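Chapter 7
Mugs, Sofas and Sinks: How Small Things Travel Through a Home

In this chapter you will learn to
trace the route of an everyday object from room to room
tell a resting place from a storage place
choose cleaning methods for hard, glossy and padded surfaces
plan a short reset of a living area and a wash area

Words to know: resting place, storage place, landing surface, route, reset, drop zone

Pick a mug. Any mug will do, but choose one you use nearly every day. Where is it right now? If you said "in the cupboard," good for you, and please check. Most mugs spend a surprising part of their lives somewhere else: on a desk, on a windowsill, next to a sink, on the arm of a chair where they have no business being. Follow one for a day and you will learn more about how a home works than you would from a floor plan.

We have been looking forward to this chapter since we started the book. The first six chapters dealt with rooms one at a time, and that was a sensible way to begin, but people don't live in one room at a time. They carry things. A bag comes in the door and gets set down on the nearest soft seat. A cup goes out to the table and stays there after the conversation is over. Each of these small trips leaves something behind, and housekeeping (the everyday kind, the kind that never makes it into magazines) is largely the work of finishing those trips.

7.1 Resting places and storage places

A storage place is where an object lives when it is not in use. A resting place is where it stops along the way. A hook by the door is a storage place for a bag. A sofa is a resting place for the same bag, and a very popular one! The trouble starts when a resting place slowly becomes a storage place and the sofa has room for one person fewer than it was built for.

Any flat or nearly flat surface that collects objects in passing is called a landing surface. Tables are the classic case. Seats come a close second, and counters beside sinks are so good at it that Section 7.3 is given over to them. As you read on, keep three questions in mind. What stopped here? Where was it headed? What would it take to get it the rest of the way?
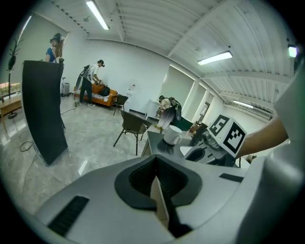

Figure 7.1 Two landing surfaces in one room: a mug on a dark table, a black bag on an orange sofa.

Tables and sofas ask for different habits. A hard tabletop is forgiving. Lift everything off, wipe from the far edge toward yourself with a damp cloth, dry it, and put back only what belongs. Dark tops show crumbs and dried rings more readily than pale ones, so give them a second look from a low angle, with the light coming toward you. Students always laugh when we ask them to crouch beside a table. Then they see the streaks.

A sofa takes more patience. Clear the seat first, including bags, and lift any loose cushions before you vacuum. Work the nozzle along the seams, where grit settles and wears at the fabric each time someone sits down. Striped cushions give you a handy guide: line up the stripes when you put them back and the whole seat looks cared for. Check the label before using any liquid on the cover. Some fabrics take water happily and others will hold a mark for years.

Try it: Stand in the doorway of a living area and name every landing surface you can see from there. Then walk to the opposite side and do it again. Compare the two lists with a partner. Did the second view turn up anything the first one hid?

7.2 Drawing a route

A route is the path an object takes from storage, through use, and back to storage again. To draw one, sketch the room from above. It doesn't need to be pretty. Mark the fixed furniture with boxes and draw a line for the object, with a dot wherever it stops. Long lines are fine. Clusters of dots deserve your attention, and so do lines that never come home.

Boonsong Wattanapong, who taught the household course at Prunholm for 20 years, had his classes draw the mug route first and the laundry route last. We have kept his order. The mug is small, its stops are easy to spot, and nearly every one of its routes passes through the same point: the sink.

7.3 The sink and its neighbors

Now for our favorite spot in the house. A sink is where a route turns around. Things arrive used and leave ready for use, and the counter on either side handles the traffic in both directions. With so much coming and going, it helps to give each side a job. One side receives. The other side is for things that have been washed. Which side gets which job depends on the room and on the people in it, including which hand they favor, and it is well worth trying both arrangements before settling. 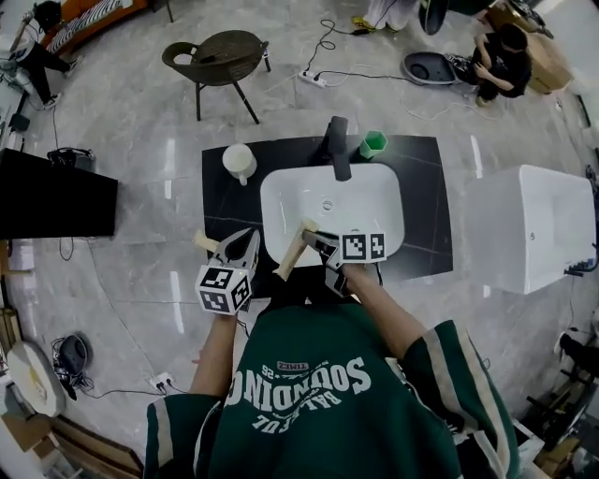

Once the sides have been agreed, stick to them for a full week. The first couple of days feel fussy. After that your hands simply know, and you stop sniffing cups to find out whether they are clean.

Glossy white basins and black counters have opposite weaknesses. White shows tea and coffee stains, and the remedy is a soft cloth with a little baking soda, rinsed well. Black shows dried water spots, especially where drips collect at the back near the faucet. Dry that strip whenever you finish at the sink. On a matte black faucet, skip scouring powders and stiff pads altogether. They can leave shiny patches in a finish that was never meant to shine.

Lift cups and mugs when you wipe the counter. Going neatly around them leaves a ring that will be much harder to shift next week.

Before you go on

1. Choose one object at home and draw its route for a single day. Mark each stop with a dot.
2. Find a resting place that has turned into a storage place. Who uses it, and what would a better storage place look like?
3. Set a timer for 7 minutes and reset one table. Write down what you moved and where it went.
4. Ask someone you live with which side of the sink is for clean things. Then ask someone else, separately.

Bring your route drawing to the next class. You will need it for Section 7.4, where we lay several routes over one floor plan and look for the places where they cross.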